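Light from above: refitting a shared work hall

Drolik's refit of the Nanidura hall began with the ceiling. Mirjana Pavlović, who drew up the lighting plan, kept the surface white and mixed strip fittings with round recessed downlights. 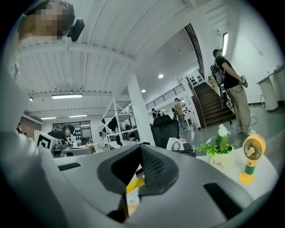
The electrical work took 48 hours, spread over August. Open metal shelving was chosen for storage, as it can be moved without tools and does not block light between work areas. Each bay is rated at 170 kg.

Tables are treated as temporary. A cloth goes over the top when small parts are being handled, and stools are stored underneath. Cable routes across the floor remain under review. 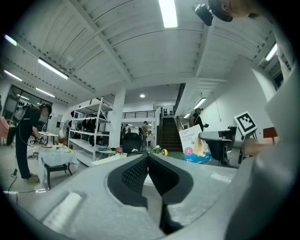
Fluorescent tubes on the white ceiling, with a cloth-covered table and black stool to the left.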